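The Afternoon Set-Up Is a Sales Pitch

A two-arm bench cell will run on the day it arrives. I have my doubts about what it does for the rest of the year, and about who ends up doing the looking after.

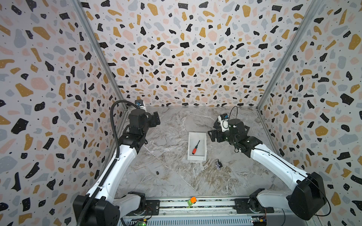

Neville Sugden

The quotation from Miltell had a line in it that I've seen, in one form or another, on every quotation for a small robot cell since people started putting them on benches. "Set-up: one afternoon." Two arms, one rail, a wrist camera each, three walls and a floor. Unbox, bolt down, plug in, go.

We did get it moving in an afternoon. I want to be fair about that. By the time the car park in Stistville was emptying, both arms were waving about over the floor and somebody had fetched a phone to film it. Then we spent the next 17 working days finding out what "set up" means, and I have been in a bad mood about the phrase ever since.

My complaint is a narrow one. I like the arms. They are light, cheap to mend, and when one gets into trouble you can hold it back with your hand. What I don't believe is the idea, which has spread from the brochures into the heads of people who hold budgets, that a cell like this is finished once it moves and needs nothing much afterwards. Ours needs 60 minutes of somebody's attention every morning it is used. I had to fight to have that hour written into anyone's week, and I expect to have to fight for it again in November.

The bases come first

Everything the arms do is measured from where they stand. Both bases sit on the one metal rail along the front, and I was told that this made their positions "fixed relative to each other". They are fixed as long as the bolts are. An arm that stops and starts all day gives its own base a small shove each time, and the clamps we were sent were done up with the sort of enthusiasm you would use on a jam jar.

In the second week the left arm began reaching slightly to one side of things. You could talk yourself into thinking it was a camera fault, and two of us did, for most of a day. The base had crept. We put it back, tightened it properly with a torque wrench, and drew a line in paint pen across each bolt head and on to the metal beside it. If the two halves of the line don't meet in the morning, the cell doesn't run. That check takes less time than filling a kettle and it wasn't in the manual.

I asked Miltell's support desk why. The reply was that customers find torque settings off-putting. I dare say they do.

Cables are where the money goes

Ask anyone selling you a cell what wears out and they will say gears. Perhaps in five years. In the first year it's cables, and it's nearly always the cables to the wrist, which are asked to bend at the same spot over and over while being tugged from both ends.

The ribbed conduit that runs along the upper arm looks after the stretch inside it well enough. The trouble is at the ends, where the cable comes out and has to make its own way. Leave too little slack and it pulls on the camera plug whenever the wrist turns. Leave too much and you have a loop that sooner or later hooks itself over something. There's no figure I can give you for the right amount. You put the arm in its worst position, look, then put it in the other worst position and look again, and you do it with the power off and your hand on the connector, feeling for the pull.

We have replaced 13 cables. I'd have said we were hard on them until I compared notes with a chap at another site who had got through more with one arm fewer. Neither of us had been told to buy spares.

A plug that is half out is worse than one that's come away altogether. A dead camera stops the cell and you go and fix it. A loose one drops a few pictures here and there, the arm hesitates, and somebody upstairs starts an email about software.

The chessboard question

The software we run is Zultero, and its helper screens will happily take you through lining up the cameras with the arms using a printed checked sheet. I have no quarrel with the sheet, provided it's glued to something flat and kept somewhere it can't get splashed.

What I object to is the habit of treating any object with squares on it as if it would do the same job. A folding chessboard is a case with a join across it. Ours is a perfectly decent one, and it's useful in the cell for all sorts of practice, as the screwdriver and the tray are. I wouldn't measure anything from it. Set it down on a surface with the slightest bow and the two halves won't lie quite level, and an error too small for your eye is quite large enough to send a gripper finger into the wrong side of a case.

It does have one thing going for it over a plain checked pattern, which is the lettering. Turn a plain sheet round and it can look the same as before. With a to h printed along the border, and the numbers up the side, a person looking at the wrist view can say which way round the board is lying and whether the left and right cameras have been swapped over in the settings. We had them swapped for two days. A glance at the letters would have told us, had we thought to glance.

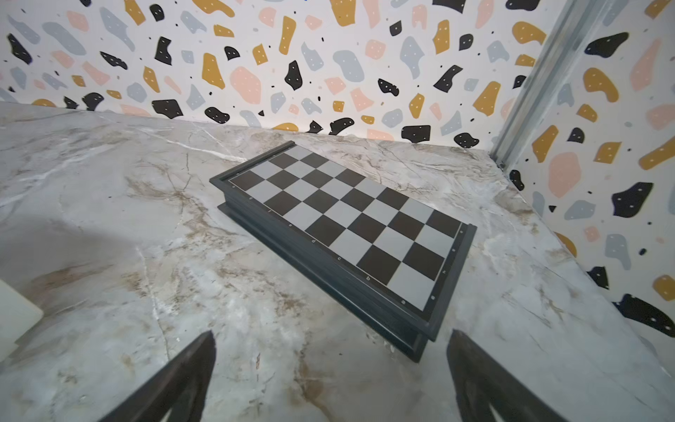
About those walls

Visitors always go for the décor. The lining came as a choice of patterns, and ours is terrazzo on the walls with a marble pattern underfoot, so the whole thing has the air of a hotel bathroom. The argument for a busy background is that a camera has plenty to hang on to. The argument against it, which I've made more than once, is that so does everything else. A small dark screw dropped on a veined floor might as well have been dropped in a gravel drive.

I lost the argument and have come round to about half of the other side's view. The cell has to cope with clutter, and a spotless white box teaches you very little about how it will manage. Fine. But then the looking after has to match. If the background is busy, stray bits must be cleared before every run, and someone has to get down to the level of the floor and look along it, because looking from above won't find them. It also means checking that the lining hasn't lifted where it meets the corner posts. A raised edge throws a shadow, and the shadow moves when the lamps change.

People who choose patterns should be made to sweep them.

The hour in the morning

So what do we do with the hour? I'll set it down, partly so that the next person who tells me a bench cell looks after itself can be handed a copy. Paint marks on the bolts. Floor cleared and looked along. Each wrist turned by hand through its full travel, power off, with an eye on the cable loop. Every plug pushed home with a thumb. Gripper fingers opened and shut and checked for play at the root, where they work loose before they show any wear at the tip. Camera mounts next, and these I'd put ahead of nearly everything else if I were starting again.

A camera mount on one of these wrists is a plastic bracket and a few small screws, and the camera hangs out where it gets knocked. It needn't be a hard knock. Brush it against a wall, or against a fixture standing on the floor, and it may shift by less than the width of a pencil line and stay there, looking perfectly sound.
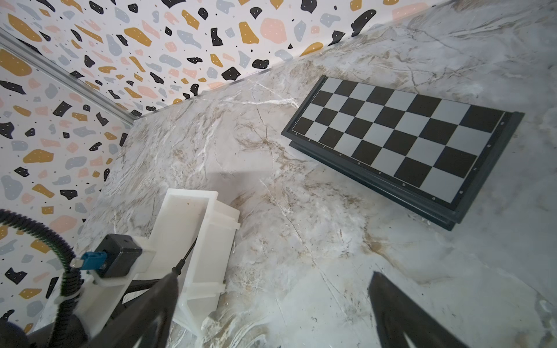
Which is why I want the view from each wrist saved first thing, with the arms parked in the same pose every time, and set beside the view saved the day before. If the fingers have moved in the picture, the camera has moved on its bracket. You don't need a program to tell you. You need two pictures and somebody awake.

Ķēniņš, who looks after the software side and has more patience than I do, thinks all of this should be automatic and that Zultero will have it in a later release. He may be right. I have heard about a later release of one thing or another for 13 years. I notice, too, that an automatic check wants a checker: when the fingers get changed for a different pair, or someone parks the arm a little high, the program will either shout about nothing or be told to stop shouting, and I know which I've seen more often.

His stronger point is that an hour a day is a lot, and that if a machine needs it then perhaps the machine wants designing better. I agree with that entirely. Captive screws on the camera bracket would save us ten minutes. Latching plugs would save more, and would cost the maker pennies. I put both to Miltell in writing and was sent a link to a video of an afternoon set-up.

Until something better is bolted to the rail, my advice to anyone about to sign for one of these is dull. Ask the seller for the parts list from a cell that's a year old, and the name of the person who opens it up in the morning. If they can't give you the second, find out who it's going to be at your place, and tell them before it's delivered.

October 20, 2019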